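Progress report to the funder: table setting and tableware work package
Prepared by Jucélia Godoy for Lilian Kimaro, Zukbridge
19 Mar 2018

1. Purpose of this report

The report covers the second stage of the tableware work at the Moltodham room. The grant pays for three things: fitting out one small room as a test dining space, choosing a plate and table pairing for the supported-living flats at Gosivham, and writing the setting guide that staff will use there. The first is finished, the second is close to finished and the third is behind.

2. The room

The wall panels are up and the joints have been closed. We chose a pale grey-white panel throughout, in place of the patterned board in the original specification. Two reasons were recorded at the time. The patterned board made it harder for residents with low vision to pick out the far edge of the table, and the plain panel was cheaper to replace. The change was agreed with Nadège Huet before the order was placed and did not affect the total.

The table is white with a smooth matt top. It was placed in the corner with its far edge towards the panels, which leaves the door side clear for a wheelchair. The glossy top supplied first was returned to Ní Mhurchú because it threw back too much of the ceiling light. The supplier exchanged it at no charge, though the exchange cost us eight working days.

3. Plate and table pairing

The main question in this stage was whether a plate of one strong colour on a plain white top is easier to find and to eat from than a white plate on a coloured mat. Both arrangements were in use at Gosivham before the project and opinion among the staff was divided. 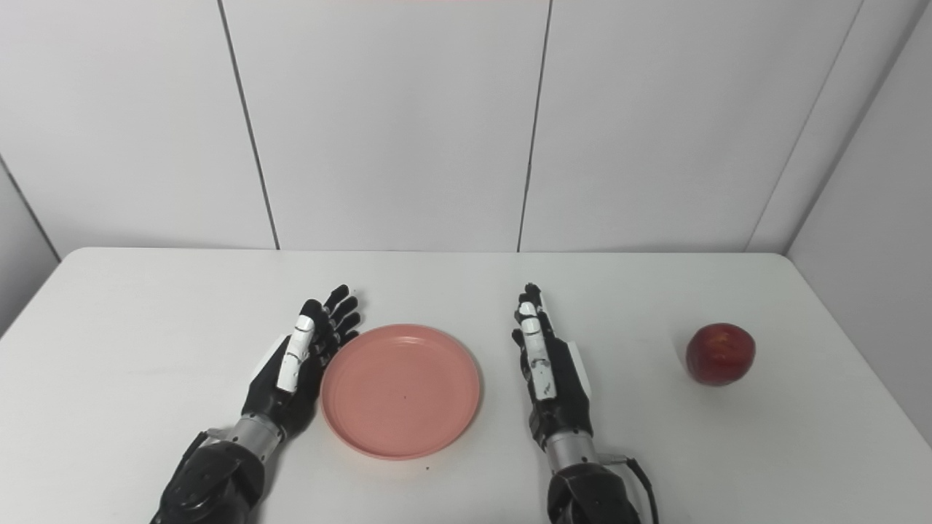
Abdelghani Bouzid ran 143 settings in the period, 40 of them with the coloured mat and the rest with the bare white top. Each setting was scored for three points: how quickly the plate was found, whether it was moved by accident, and whether food left on it at the end could be seen by the person eating. The scores were entered on paper and copied to the shared sheet on the same day.

The pink plate on the bare top scored better on the first point and on the third. On the second point there was no useful difference. The mat does hold a plate in place, but it also tends to travel with the plate when someone pulls at it, so the two effects cancel out.

The raised rim matters more than we expected when the proposal was written. Flat plates were dropped from the trial early on after food was pushed off the side in most of the settings in which they were used. All the plates now under trial are shallow with a raised rim. Deeper bowls have been left for a later stage, if there is one.

Whole fruit was used as the standard item beside the plate, chiefly apples. An apple keeps for the length of a session, is easy to see against white and can be put back in the same place each time. Placing it beside the plate and not on it also gave us a second object to find, which the scoring sheet from the earlier stage lacked.

4. Position of the plate

The draft guide gave the plate position as the centre of the place. This was too loose. Staff read it as the centre of the table, the centre of the chair or the centre of whatever space was left after the cup and cutlery had gone down.

The wording now under review asks for the plate to be set first, clear of the front edge by the width of a hand, with nothing else on the table until it is down. Eun-seong Kang has tested this wording with two groups of new staff and reports fewer questions. Some still set the plate further to the left than intended when the person eating is left-handed. We propose to allow this and to say so in the guide.
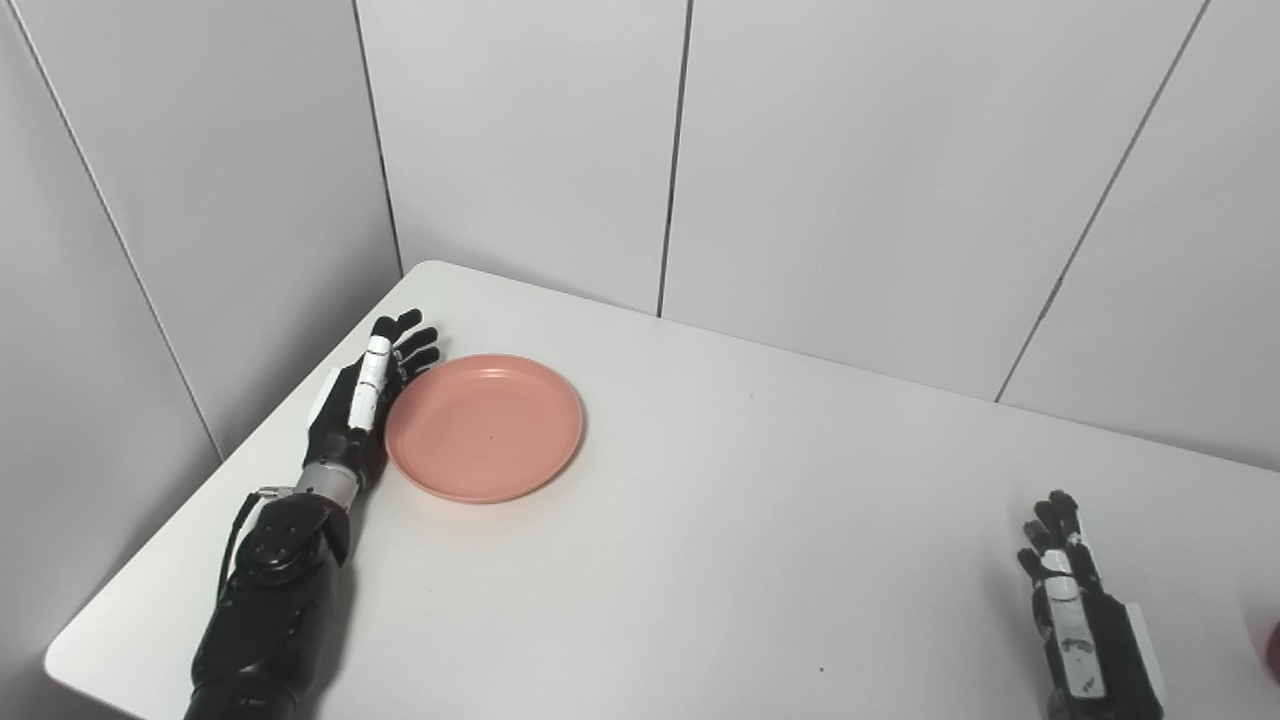

Left-handed and right-handed settings will therefore be shown on facing pages, each with its own short list of steps. The drawings for the right-handed page are complete. The left-handed page is waiting for a decision on where the cup goes, and Eun-seong Kang will bring a proposal to the next review.

5. Cleaning and wear

Small marks show up readily on both the plates and the white top. For the trial this was helpful, as crumbs and specks could be found and wiped. For daily use it may be a nuisance, and the Gosivham kitchen has asked whether a slightly darker top could be supplied. We do not recommend it on present evidence – any darker top would reduce the contrast with the plate – but the request has been noted.

Some surface dulling has been found on plates from the first batch. It does not affect use. Plates from the second batch are being washed at the lower temperature setting and will be compared with the first at the end of the stage.

6. Spending

Spending is within budget. The only item over its line is tableware, by 282 pounds, owing to the replacement of the flat plates. This has been met from the sum saved on wall panels and no further funds are requested.

7. Delays and open points

The setting guide is 2 weeks late. The cause is the rewording described in section 4. A full draft will be sent to Zukbridge before the end of March.

Still open: cup position for left-handed settings; the number of spare plates to be held at Gosivham; who will keep the scoring sheets once the stage closes. Nadège Huet has asked for the last of these to be settled before the final claim is made.

Contact: Jucélia Godoy, Moltodham project office | © 2018 Moltodham | Back to top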